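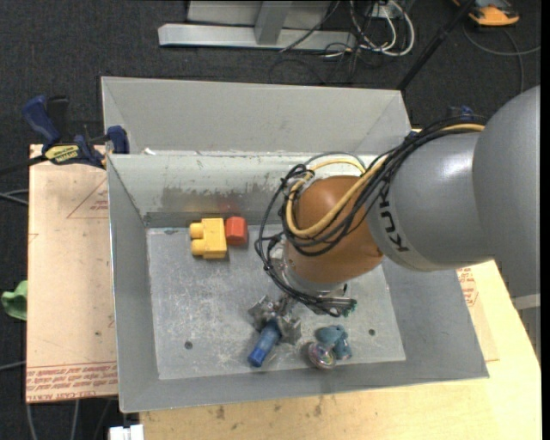

# Tevness Sorting Cell

**Maker:** Uverico
**Use:** picking mixed small objects out of a bin, one at a time
**Status:** taking orders for July

People who hear "robot that picks things up" tend to ask if it will do the kids' room. It will not do the kids' room. The Tevness will pick small objects out of a metal bin, provided the bin stays where you clamped it and you aren't in a hurry. We think it's a good machine. We also own vacuum cleaners, and have no plans to sell them.

## What it does

You tip a mixed load into the bin. The arm reaches in, closes its gripper on one item, lifts it and lets go of it where you've told it to. Then it goes back for the next. A toy block is an easy job. Anything shiny or see-through takes more thought, and the Tevness has been known to think about a clear plastic ball for longer than you'd spend choosing a sofa.

In our own shop trial we gave it 522 picks from a bin of toys and odds and ends. It missed 152. A bored teenager would have done better, at least until lunch.

## What it doesn't do

- Laundry. It can lift a sock. Finding the other one is still your department.
- Dishes. Please don't.
- Tell trash from treasure. If it fits the gripper, it counts.
- Fetch whatever has rolled under the bench.

## In the box

- Gripper with angled metal fingers
- 2 metal bins with sloping sides
- 8 bar clamps
- Lumenta control software, one-seat license
- Cable ties, more than you'd expect and fewer than you'll want

The arm is sold separately. So is the table, which should be heavy and which you should not be fond of.

## Setting up

Clamp the bins before you power anything on. Leave slack in the cables where they pass over the joints, then run the wrist through its full turn by hand-control at low speed and watch for snags. Keep people out of reach while the arm is live. Allow an afternoon, or two if somebody wants to tidy the cables.

## Should you buy one?

For a shop that sorts the same sort of small parts all day, possibly yes. For a teaching lab, yes, and the students will enjoy its mistakes. For a home, we'd suggest a shoebox and a firm tone of voice.

If you need softer fingers, look at the Bunura hand, which fits the same mount and is kinder to fruit. Replacement bins ship separately. Scratches on the floor of a used bin are normal wear and aren't covered by the warranty.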